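Category: Knitting Basics / Reader Questions

By Moushumi Selvanayagam, March

I get a lot of the same emails about blocking and swatching, so I finally sat down with a cup of tea and typed up my answers in one place. I'm a self-taught knitter, so take all this as what works at my house. If your grandmother does it another way and her sweaters fit, listen to your grandmother!

Do I really have to knit a swatch?

For a scarf, no. For a hat, I'd say it's up to you and how you feel about giving away hats. For a sweater, yes, please, every single time. I skipped it on my first Piturden cardigan and ended up with something my brother-in-law could have worn over his coat.

How big should it be?

Bigger than you want it to be. I cast on enough stitches for a good six inches and knit until it's close to square. You only measure the middle four inches, and the edges always pull in or flare out a little, so a tiny swatch is mostly edge. I put three stitches of garter on each side so it lies flatter.

My sweater is knit in the round. Can I swatch flat?

You can, but a lot of us purl looser than we knit (me, very much so), and that throws the numbers off. What I do is use a circular needle and knit every row from the right side. When I get to the end, I slide the stitches back to the other tip, carry the yarn loosely across the back, and knit again. It looks like a mess behind. Leave those strands nice and long so the fabric can spread out, or snip them once you've bound off.

Do I have to wash the swatch?

Yes! Wash it the way you're going to wash the sweater. If the sweater's going in the machine, the swatch goes in the machine. Some superwash wools grow like crazy in water, and I'd much rather find that out on a little square than on a pair of sleeves.

What's the difference between wet blocking and steam blocking?

Wet blocking means you soak the whole piece, squeeze the water out and lay it flat in the shape you want. Steam blocking means you pin it dry and hover a steamer or iron over it without touching the fabric. I wet block nearly everything wool. Steam is quicker for seams and for fixing one curly edge. Be really careful with steam on acrylic, though, because too much heat makes it go limp and shiny and there's no getting it back.

How long do I soak it?

I give it twenty minutes in cool water with a little wool wash, long enough for the yarn to get wet all the way through. Then I lift it out with both hands underneath, press it against the side of the sink, roll it in a towel and stand on the towel. Don't wring it, and don't hold it up by the shoulders to admire it either. I know it's tempting.

Where do you lay things out?

Anywhere flat and clean that can be left alone for a day or two. I use foam mats for anything that needs pins, and for a plain stockinette piece I just spread a dry towel on a table and pat it into shape with my hands. 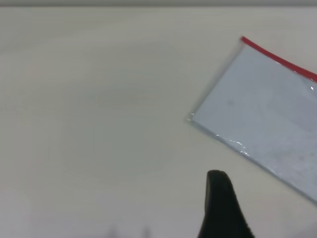 Zip-top bag on a pale tabletop.

Do I need blocking wires?

Need, no. I knit for years with a box of rustproof pins and was perfectly happy. Wires are lovely for the long straight edge of a shawl, where pins alone can leave you with little scallops. If you buy pins, make sure the package says rustproof. I once got a row of orange dots along the hem of a cream pullover, and I'm still a bit sore about it.

My gauge is off by one stitch. Does it matter?

Over four inches, one stitch sounds like nothing, but it adds up around a whole body. Say your pattern wants 208 stitches at the bust and 20 stitches to four inches. That's a sweater a little over 41 and a half inches around. Knit those same stitches at 19 to four inches and you're close to 44. Go down a needle size and try again, or see if the next size down in the pattern works out right at your gauge. I do that second one a lot.

I match the stitches but not the rows. Now what?

Welcome to my life. If the pattern says "knit until it measures 15 inches," you can mostly ignore row gauge. Where it bites you is in yokes and raglans, where the shaping happens every so many rows. I work out how deep my yoke will come out before I start, and add or drop a plain round here and there.

Can I unravel the swatch and use the yarn?

Sure, if you're running short. Washed yarn comes out kinky, so wind it into a loose hank, soak it and hang it to dry first. I keep mine until the sweater's finished and then they go in a drawer with the ball band safety-pinned on. My friend Stefaniia Mykhailiuk sewed hers into a blanket, and now I'm jealous and wish I'd saved the early ones.

Should I block the pieces before I sew them together?

I do. Flat edges are so much easier to seam, and you can check the fronts against the back while there's still time to do something about it. Let them dry all the way through before you start sewing. Ribbing I leave alone, no pins and no stretching, or it loses its squeeze.

Do I have to block again every time I wash it?

Pretty much, but it's quick. Lay it flat, nudge it back to its measurements, straighten the button band and go do something else. I keep the finished measurements written on an index card for each sweater, which saves me digging out the pattern.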